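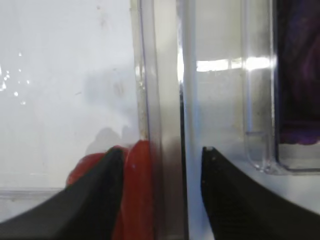
2 min read

Clear walls are a problem for depth sensing. A red item resting against an acrylic panel returns usable points on its own surface; the panel next to it returns almost none, and the planner reads the gap as free space.

Savari, the picking stack maintained by Ivton, handles this in the control layer. Its wrist camera feeds a segmentation model at 60 Hz, which labels panel edges and glare as separate classes. Edges become collision geometry. Glare is masked, and the last valid estimate holds for 100 milliseconds before the arm slows.

Soft goods add a second difficulty — their outline changes on contact. Version 2 dropped the fixed grasp pose and replans finger width on every control cycle.

Ivton replayed 286 logged grasps against the new planner in September. Nearly 100 had ended in a wall-contact stop under the old one. The replay tool, Clovitz, reports which label triggered each stop. It does not model friction between fabric and acrylic, and those cases are still tuned by hand.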